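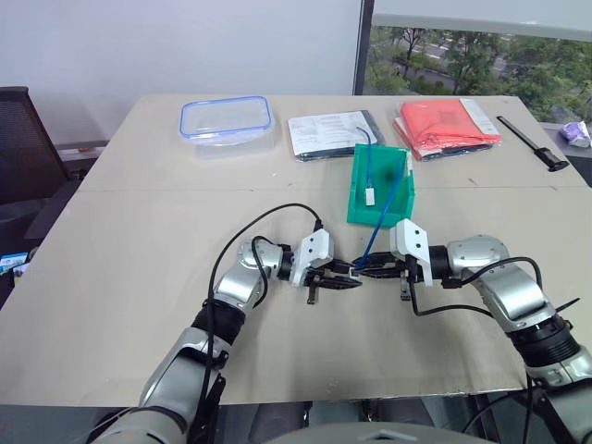

Cerkon wrote back Wednesday that we should stop throwing out the slow ones. Their view is that a take where the grippers hesitate near the connector still teaches the policy something, as long as the cable ends up where the task says it should. They would take 70 slow takes over 70 fast ones that all look alike.

I half agree. Slow is fine. What I don't want in the set is a take where the operator stops with both arms in the air to think. The last training run picked that habit up and would park over the bin until the timeout. So the rule for now: hesitation during a grasp stays in, a dead stop away from the cable goes out. I changed the wording on the operator sheet to match.

Task is still blue cable, green bin, both arms. Prompt text is "pick up the cable and place it in the bin." Stoltar wants a second wording in half the takes. I have that queued but not switched on, as the label field only holds one string per session.

Session notes, October

- Target for this task is 3,000 takes across all stations. We are behind.
- Lost 13 takes before lunch to a clock offset between the left arm log and the head camera. Restarting the recorder cleared it. Cause unknown. Kept the raw logs in the Terkum folder under "offset."
- Grasping by the connector is easier to teleoperate than grasping mid-cable, and operators drift toward it. Need mid-cable starts written into the reset card or we will get almost none.
- Other stuff along the back of the table stays. Move it between blocks, not between takes.
- Daylight from the window changes a lot after 3 p.m. Leave the blind alone and log the time.

Mac Carthaigh asked if we can trim the idle seconds at the start of each take automatically. Tried a threshold on joint speed. It works on most, but it cuts into takes where one arm starts well before the other. Will try requiring both arms still before it trims anything.

To do: second prompt wording, mid-cable resets, rerun the trim on the morning block.

Filed under: Data Collection, Bimanual, Bench Notes
Print this entry | E-mail this entry
This site uses cookies to remember your settings. Accept | Manage preferences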